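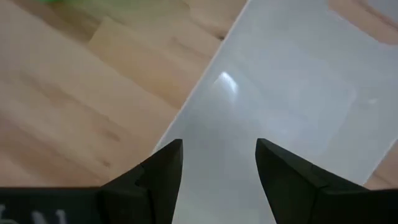 Irnside Floor Sounds

A set of short recordings of footsteps, dropped objects and furniture being moved on domestic floors. Compiled by Faizal Entili.

Version: second release, September 2019

What is in the set

There are 300 recordings, made in 74 rooms. Each recording is a mono WAV file, 16-bit, at 44.1 kHz. Most run for less than a minute. A spreadsheet saved as CSV goes with them and has one row per recording.

The rooms are in two places, Irnside and Pistinholm. Irnside is mostly terraced houses with suspended timber floors. Pistinholm is newer and has more concrete underneath, which makes a clear difference to the low end of the sound. If you only want one kind of building, filter on the "town" column first and then check "subfloor", as there are exceptions in both towns.

Columns in the spreadsheet

file: name of the recording, without the folder
town: Irnside or Pistinholm
room: a code for the room, the same across all recordings made in it
surface: wood, tile, carpet, vinyl, stone or other
subfloor: timber, concrete or unknown
action: walk, drop, drag or quiet
footwear: bare, sock, soft shoe, hard shoe, or blank where it doesn't apply
object: what was dropped or dragged, in a few words
notes: anything else, such as a creaking board or a boiler starting up

"Wood" covers solid boards, engineered boards and parquet. I did try to split these in the first release but people who let me into their homes often didn't know which they had, and I couldn't always tell by looking. The old labels were wrong often enough that I took them out. Please don't merge them back in from the earlier file.

How the recordings were made

All of them used the same recorder on a low stand, one metre from the nearest point of the action. Windows were shut. Fridges were left on. The level was set once per room using a dropped tennis ball and then not touched until we had finished there, so loudness can be compared within a room but not between rooms.

Walks are at an ordinary indoor pace, six steps out and six back. Drops are from table height. Drags are a dining chair with no felt pads, pulled towards the recorder. The "quiet" files are 20 seconds of the room with no one moving and can be used to estimate background noise.

Known problems

The tile recordings are nearly all kitchens and bathrooms, so anything trained to recognise tile may be learning small hard rooms instead.

There is very little stone.

Two walkers did all the walking. Neither is heavy. Heavier footsteps on timber will sound different.

A few Pistinholm files have traffic in them. These are marked in the notes column.

File names in the folder "urnia" don't follow the pattern used elsewhere. Urnia was the name of the trial run and I kept the names so that older scripts would still work.

Privacy

Speech has been cut out. Room codes can't be traced to addresses from anything in this download. If you hear a voice that I missed, tell me the file name and I will replace it.

Using the set

Free for any use, including commercial work. Please credit it as "Irnside Floor Sounds, F. Entili". The Magaña script for trimming silence is in the tools folder and has its own licence, so read that separately.

Changes since the first release

Wood labels merged. Quiet files added for every room. Four clipped recordings removed and made again. Spelling of "parquet" corrected in the notes.

To do

More stone floors, and stairs, which I hope to start in October.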